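Visit to the Pesonen open day, Altutmont
Student project report, November 2025

The leaflet promised "full automation of bench repairs". I was not convinced. Over 100 people came and most of us stood too far back to judge anything. The robot was shown working on a small circuit board, and our guide gave a success rate of 83 per cent across 155 attempts — but could not say what counted as a success, or who had reset the table between tries.

I asked how long a new board takes to set up. The answer was 5 hours. For our own project at Tornville I would still do the wiring by hand, and I will say so in the group plan.

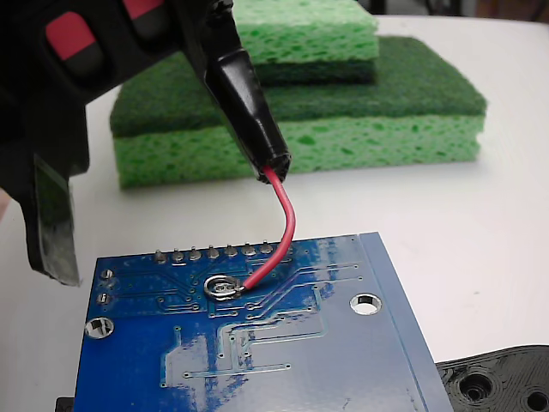
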